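A wet morning at the Pranby Paper Mill open day

February 26, 2023

I've wanted to get inside the Pranby mill ever since we moved to the valley, and they only open it up once a year, so when the notice went up at the library I put my name down straight away. My neighbour Amparo Palacios came too (she binds books, so she had a far better excuse than I did). We left home at stupid o'clock, got lost once on the river road and rolled in just as the urn was coming to the boil. Entry was $6, morning tea included, and I'd have paid that for the lamingtons alone.

There were 21 of us in the first group. Our guide was Ada Pace, who started at Pranby in the sorting room and now runs the whole finishing side. She has a voice that carries over machinery and she doesn't mind silly questions, which was lucky for me. I asked why white paper isn't all the same white, and got a wonderful long answer about fibres, fillers and blue tints – apparently a touch of blue makes a sheet look brighter to most people, and customers complain if it's left out. I went home and held every bit of paper in the house up to the kitchen window. The bills are very blue. My old recipe cards are practically custard.

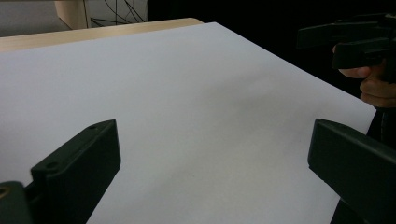 The wet end

Everyone calls it the wet end and everyone giggles the first time. It's where the pulp goes onto the wire, looking for all the world like thin porridge, and by the far side of the hall it's something you could write a shopping list on. The noise is enormous! We had earmuffs and Ada had a whiteboard, and she'd scribble things on it as we shuffled along the walkway. The colour of the floor, the smell of warm cardboard, the heat coming off the drying cylinders... I was in a T-shirt by the end and it was pelting down outside.

What I hadn't expected was how much of the place still runs on rags. Most of what they make is ordinary wood pulp stock, but there's a small line called Suvarna that is all cotton, for watercolour painters and printmakers. The offcuts come in by the bale from clothing makers and have to be sorted by hand, with the buttons and zips and elastic taken out. Ada passed round a jar of buttons she'd saved over the years. Amparo found one that matched her cardigan and was allowed to keep it.

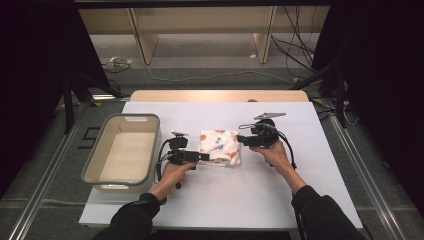
Cotton holds water differently from wood pulp, so a Suvarna sheet can be soaked, scrubbed and painted over again without going fluffy. They let us try it with a sponge in the sample room, and I gave mine a proper going-over. The cheap sheet next to it gave up in no time. I'm no painter, but I bought a pad of 47 sheets from the seconds table anyway – it was meant to be fifty and somebody had miscounted at the guillotine, so it was marked down to $5. Bargain!

Lunch was a sausage in bread under the loading dock roof, with the rain coming sideways. Parking is in the bottom paddock and it gets boggy, so wear boots. The tour has a lot of metal stairs as well, and my knees were letting me know about it that night. They're hoping to run another one in March for the people who missed out, and Ada said to ring the office if you want to go on the list. Amparo has already put us both down for the marbling class.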